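3. 薄い布を「平らに置く」ということ

3.1 たたむ前の話から始めます

前の節では、家庭でのたたみ方を集めた聞き取りの全体像を書きました。この節ではそこからぐっと範囲をせばめて、薄い布を一枚、台の上に広げるところだけを扱います。たたみ方の論文なのに、まだたたまないのか、と思われるかもしれません。私も最初は、広げる工程なんて一段落で済むだろうと思っていたんです。ところが記録を読み返してみると、参加者がいちばんよく手を止め、いちばん細かく話してくれたのがこの工程でした(録音を起こしていて、布をなでる音ばかり聞いていた日もあります)。

集まった記録は130世帯から1468件です。一件というのは、一枚の布を手に取ってから、本人が「できた」と言って手を離すまでを指します。同じ人が同じ布を続けて何度もたたんだ場合は、そのつど別の一件にしました。途中で電話に出た、猫が乗った、といった中断があっても、布に戻ってくれば一件のままです。猫の扱いについては共著者のSizwe Buthelezi氏とだいぶ議論しまして、氏は猫が布を動かした時点で打ち切るべきだという意見でした。私は、それも家の中でのたたみ方のうちだろうと思うので残しました。結果の表では両方の数え方を併記しています。

対象にしたのは、タオルやシーツのような厚みや大きさのあるものではなく、手ぬぐい、スカーフ、弁当包み、目の粗くない薄手のふきん、それから用途のはっきりしない四角い布です。最後のこれが、思いのほか多いんですよね。引き出しの奥から出てきて、何に使うのか聞くと「何かに使う布」と返ってくる。分類表では「汎用」という味気ない名前にしてしまいましたが、本当は参加者の言葉のまま「何かに使う布」と書きたかったです。

3.2 折り筋は邪魔なのか

布を広げると、たいてい前の折り筋が残っています。アイロンをかける人の布にも、かけない人の布にも残っています。調査を始めたころ、私はこれを単なるノイズと考えていました。折り筋があるとその線で布が曲がりやすくなり、次の折りがそちらへ引っぱられる。だから条件をそろえるなら、蒸気をあてて消しておくのが正しい。予備調査の手順書には、実際そう書いてありました。

でも、これを読んだSindmontの協力者のひとりから「筋を消したら、どこで折ればいいかわからなくなる」と言われまして。ああそうか、と思いました。家でたたむ人にとって、前の折り筋は目印なんです。定規もなしに三つ折りがきれいに決まるのは、三つ折りの筋がもうそこにあるからで、新品のスカーフを渡すと同じ人が急にもたつきます。そこで本調査では蒸気をあてる手順をやめて、筋はあるがまま、その代わり広げた直後に筋の向きを書きとめることにしました。

書きとめ方は三つの区分だけです。辺に平行な筋、対角に近い斜めの筋、どちらとも言えない筋。もっと細かくしたほうがいいという査読前のコメントもいただきましたが、薄い布の筋は光の向きで見えたり消えたりするので、角度を測ってもあまり意味がないんです。窓ぎわで読んだ値と部屋の奥で読んだ値が合いません。斜めの筋がついた記録は280件ありました。四角い布はまっすぐ折るもの、という思い込みが私にはあったので、この多さにはちょっとびっくりしました。

斜めの筋とひとくちに言っても、濃さはさまざまです。弁当包みのように三角に折ってきつく結ぶ布では、指でなぞってわかるくらいはっきりしています。一方で、図2の薄紫の布の斜めの筋はごく淡いほうです。布そのものがやわらかくて、わずかに透ける質なので、置いた台の色と重なって、筋はますます目立ちにくくなります。私たちの区分では、この程度でも「斜めの筋あり」に入れました。見えるか見えないかで迷ったら「あり」にする、という決まりです。

淡い筋をどう読むかについては、記録係のあいだで差が出ました。はじめのうち、私は淡い筋をよく見落としていて、Buthelezi氏は逆に、布の織りの流れを筋として数えていることがありました。ふたりで同じ布を前にして「ある」「ない」と言い合うのは、はたから見るとかなり妙な光景だったと思います。しまいには、布の端を軽く持ち上げて落とし、もう一度見て同じ場所に線が残っていれば筋とみなす、というやり方に落ち着きました。名前がないと不便なので、氏の提案でこれをDarunano法と呼んでいます。由来は氏の家の古い裁縫箱に書いてあった言葉だそうで、意味は氏も知らないとのことです。

3.3 台の色と手ざわり

もうひとつ、書いておきたいのが台のことです。聞き取りでは、どこで布を広げるかをかならず尋ねました。食卓、床、ベッドの上、アイロン台、それから膝の上。膝の上という答えを聞くたびに、私は平らさの定義を見直すはめになりました。膝の上でたたむ人は、布全体を一度に平らにすることがありません。手もとの分だけ平らにして、折って、送って、また平らにする。反物を巻くのに近い手つきです。

食卓で広げる人の多くは、布の色と台の色の組み合わせを、口には出さなくても気にしています。白い台に白いふきんを置くと端が見えにくい。濃い木目の上だと、透ける布は模様が下から出てきて、しわなのか木目なのか一瞬わからなくなる。図2のように、うっすら大理石風の模様が入ったベージュの面に薄紫の長方形を置くと、布の輪郭は追いやすいです。下の模様が淡いので、透ける布でも気が散りません。私はこの組み合わせがとても好きで、自宅の食卓も似た色にしたいと家族に相談しているところです(今のところ返事はもらえていません)。

手ざわりのほうは、色よりも個人差が大きいと感じました。すべる台が好きな人は、布を手のひらで押して広げます。すべらない台が好きな人は、端をつまんで置き、置いたら動かしません。どちらの人も自分のやり方がふつうだと思っているので、相手の台でやってもらうと必ず文句が出ます。文句の録音はとても貴重でした。「布が逃げる」「布がくっつく」という言い方が何度も出てきて、私たちはこの二つをそのまま記述の軸に採用しました。逃げる、くっつく。英語の抄録でどう訳すかは、まだ決めかねています。
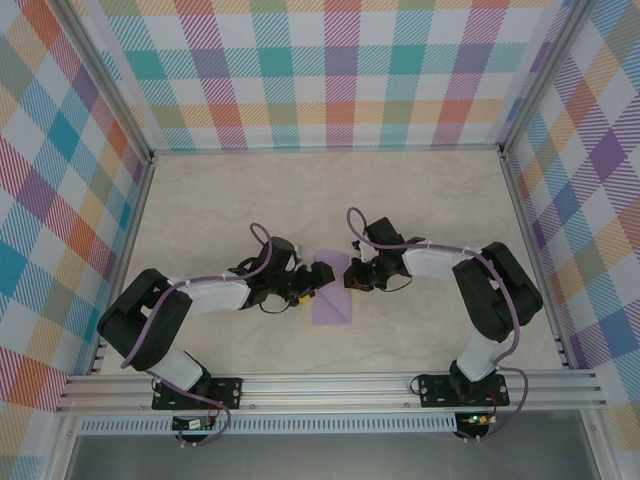

布が逃げる台では、広げる動作が短くなるかわりに、直しの動作が増えます。ここでいう直しというのは、一度平らになった布の角をもう一度つまんで動かすことです。くっつく台では逆で、広げるのに時間がかかり、直しはほとんどありません。合計の時間で見ると両者の差は小さく、私たちの記録からは、どちらが速いとも言えませんでした。速さの話を期待していた方には申し訳ないのですが、そもそも参加者のほとんどは速くたたみたいとは言っていません。きれいにたたみたい、とも案外言わないんです。多かったのは「引き出しに入ればいい」でした。

引き出しに入ればいい、という言葉は、聞いたときには身もふたもないと思いました。けれども記録を並べてみると、この人たちの広げ方はけっして雑ではありません。布を縦向きに置くか横向きに置くかを、置く前に決めているんです。引き出しの幅がまず頭にあって、そこから最後の形が決まり、最初の向きが決まる。長方形の布ならなおさらで、縦長に置いたら上下を合わせる折りから入る人が多く、横長に置いたら左右から入る人が多い。手前に短い辺を持ってくるか、長い辺を持ってくるか。たったそれだけのことに、家具の寸法がしみ出しているわけです。おもしろいですよね!

3.4 角と辺

布のどこに触れて広げるかも、人によってはっきり分かれました。角から入る人は、となり合う角を両手でつまみ、空中で軽く張ってから下ろします。辺から入る人は、辺の途中を持って、手を外へすべらせながら角までたどります。後者は透ける布やすべる布でよく見られました。Dlamini地区で聞き取りをした染物屋さんのご家族は、全員が辺から入る人で、薄い布の角をいきなりつまむと角だけ伸びるから、と教わったそうです。伸びるかどうか、私たちの手もとの布では確かめられていません。ただ、この説明を聞いて以来、私は自分のスカーフの角がつまめなくなりました。

辺から入る人の記録で気づいたことがあります。上の辺を決めると、あとはあまり触らないんです。上の辺がまっすぐになれば、残りは布の重さと台に任せてしまう。薄い布なので重さなどないに等しいのに、それでもちゃんと下まで落ち着くことが多い。落ち着かないときは、下の角を直すのではなく、また上の辺に戻ってやり直します。下の角を直接直すのは、角から入る人に多いやり方でした。どちらが正しいということではなく、最初に触れた場所に手が戻っていく、というふうに私は読んでいます。

斜めの筋がある布では、この戻り方が少し変わりました。筋の両側で布の浮き方が違って見えるらしく、辺から入る人でも、途中で筋の上を指の腹でなでる動作が入ります。なでたあとに「よし」と小さく言う方が何人もいて、文字起こしではこれを省くか残すかで悩みました。残しています。付録の記録表に「よし」の欄があるのはそのためです。

3.5 布の貸し出しについて

比較のために、私たちの側でも布を用意して参加者にお貸ししました。家にある布だけで比べると、厚みも古さもばらばらで、台の違いなのか布の違いなのかがわからなくなるからです。お貸ししたのはSillnessという名前で研究室に保管している薄手の長方形の布で、端の始末のしかたをそろえてあります。色は選んでもらいました。色を選べるようにしたのはよかったと思います。好きな色の布だと、皆さん扱いがていねいになるんですよ。これは数字で示せる話ではないので、感想として書いておきます。

貸し出した布は、戻ってくると折り筋が変わっています。借りる前は辺に平行な筋だけだったものに、斜めの筋が加わって返ってくることがありました。何に使ったのか尋ねると、お弁当を包んだ、植木鉢の下に敷いた、首に巻いて出かけた、といろいろです。お渡しした紙には「たたむ以外の用途には使わないでください」と書いてあったのですが、あれは私の書き方が悪かった。布を一枚渡されて、たたむだけで返す人がいるでしょうか。私なら無理です。次の調査では使ってもらうことを前提にして、何に使ったかを一行書いてもらう欄を足すことにしました。

返ってきた布の筋をDarunano法で読み直す作業は、毎月の終わりにまとめて行いました。7月の分だけは、読み直す前に私が良かれと思って布をきちんとたたんで箱に入れてしまい、誰の筋なのかわからなくなりました。該当する記録は筋の分析から外し、広げ方の分析にだけ使っています。Buthelezi氏はこの件についてとても紳士的でしたが、翌月から箱に「たたむな」という札が下がるようになりました。たたみ方の研究室の箱にです。

3.6 この節で扱わなかったこと

布の湿り気と、部屋の乾燥の度合いは記録していません。薄い布の広がり方に関係していそうだという話は複数の参加者から聞いており、冬はまとわりつく、梅雨どきは重い、という言い方が目立ちました。測る道具を持って各家庭を回ることも考えたのですが、聞き取りだけでも長居になってしまうため、今回は見送りました。床でたたむ人の姿勢についても、膝や腰への負担という大事な話題があるのですが、これは次の節で、大きな布と一緒に扱います。シーツの話になると皆さん急に早口になるので、そちらのほうが文字起こしは大変でした。

なお、布の向きの区分で縦長とも横長とも言えないもの、つまりほぼ正方形の布については、本人がどちらを縦と呼んだかに従いました。呼び名がなかった場合は空欄のままにしてあります。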